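Visit report: Lanley data floor, Vitbridge, February

Lanley collects teleoperated demonstrations for two-arm manipulation and sells them, annotated, to groups training policies. The visit covered the tableware task, internally named Hervieu. The stated target is 1000 accepted episodes. At the time of the visit 448 had passed review.

Each station has two white arms with black grippers, driven by one operator through a pair of leader handles. A head view and the wrist views are recorded together with joint positions. The operator reads a task line from a card, resets the table, and starts the recording with a foot pedal.
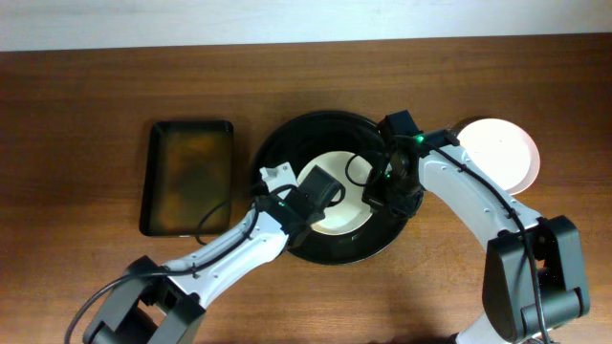

Reset variation is handled by a printed sheet with 17 starting layouts. Operators take them in order and may shift any item by a hand's width. I asked whether the sheet limits diversity. The answer was that free placement had been tried first, and operators drifted toward the same two or three arrangements within an hour.

Review takes longer than collection. An episode is rejected if a gripper leaves the work area, if the timestamps of two views drift apart, or if the operator pauses too long. Regrasps are kept and labeled, and the buyers have asked for more of them.
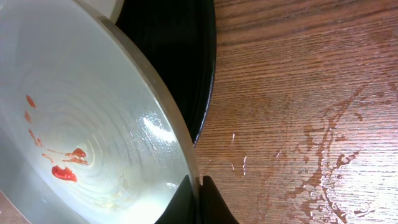

Labels for object state were the weakest part of the process. The schema, written by Tredasau under contract, has one field per item with the values clean, soiled and unknown. It has no field for the table surface. A pale bowl held by the rim, with red smears inside, fits the schema well enough, but the clear liquid spread over the wood beside it goes unrecorded. Glare on the bowl is a related problem - a reviewer going fast could tag a highlight as residue. Lanley plans a surface field in version 2 of the schema.

Open items from our side: a sample of rejected episodes, the calibration procedure for the wrist views, and the price for a custom layout sheet. The first was promised by the end of the month.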